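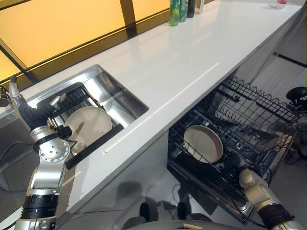 White counter with stainless-steel sink, black dish rack and pull-out dishwasher.

Grulavska Wash Counter

The Grulavska is a counter for small kitchens, tea rooms and office pantries where the same cups and bowls come back many times in one day. Sink, dishwasher and utensil storage are on one line, so the person who washes does not need to carry anything across the room.

The top is white with a glossy finish, and it wipes clean with a soft cloth and mild soap. Please do not use scouring powder on it — the gloss will become dull and we can not polish it again at your place. The sink is deep enough that a dish rack can stand inside it, and plates can drip there before they are put away.

Handles are from our Flerkell series, in polished chrome with rounded ends.

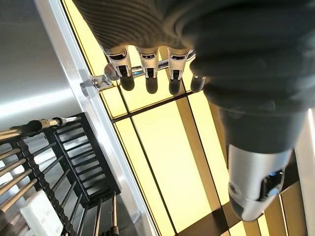 They are ordered separately from the counter, and the screws come in the same bag. Tighten them by hand first, and check them again after 30 days of use. If you already have Flerkell handles on other furniture, the fixing holes are the same.

The dishwasher pulls out toward you on runners. Its black rack has thin tines for bowls and plates, and you load it from above. Leave the rack out for a while after the cycle if you can, the bowls will dry better.

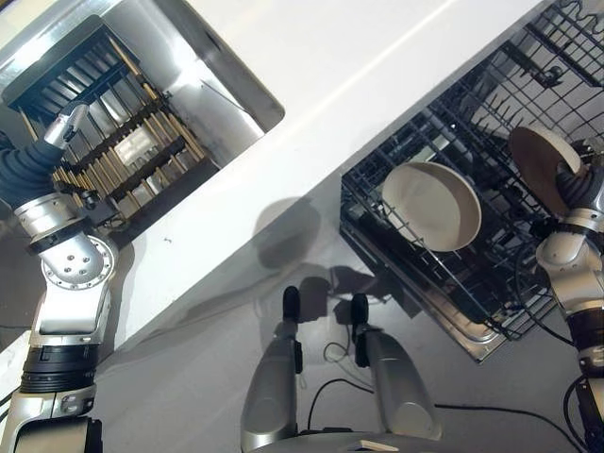 Utensil opening in the white panel, beside the dishwasher rack with one bowl.

The Matar insert is the black holder for thin wooden sticks and similar utensils. It lifts out for cleaning. Wash it by hand only.

Counter without handles: 1,876
Counter with Flerkell handles and Matar insert: 2,000
Guarantee: 2 years on runners and sink

Delivery is from our Vosska warehouse. Orders which we receive before August will ship with the present handle type.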